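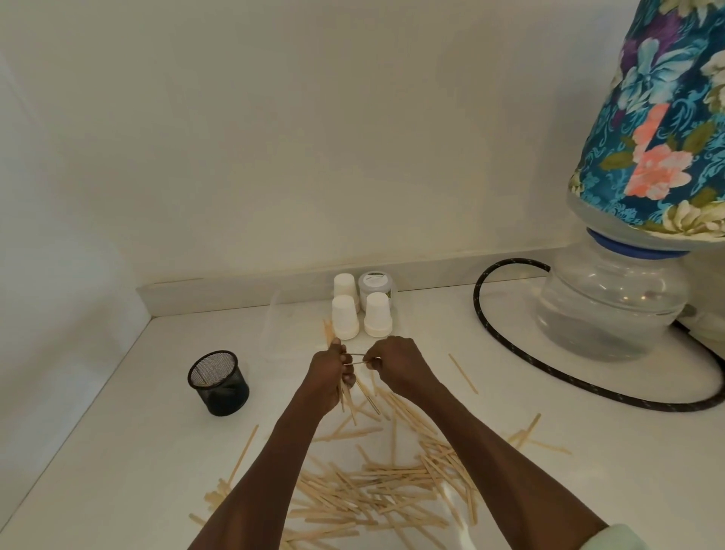 Begoñe Robles records craft-stick work for Staver, a Drestport company that teaches robots by hand. She gathers sticks into a bundle at a white counter, and a camera at head height takes it in. The project, Clindthorpe, has 1,521 recordings so far.

"Thin sticks slide," says Toàn Lâm, who checks them. "The left hand has to keep its grip while the right one works." 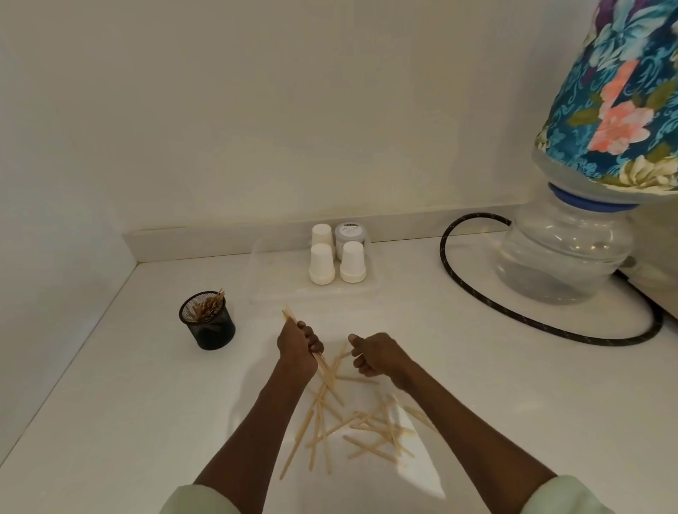

Slower hands

Robles does 12 takes on a Sunday – then rests for 2 hours.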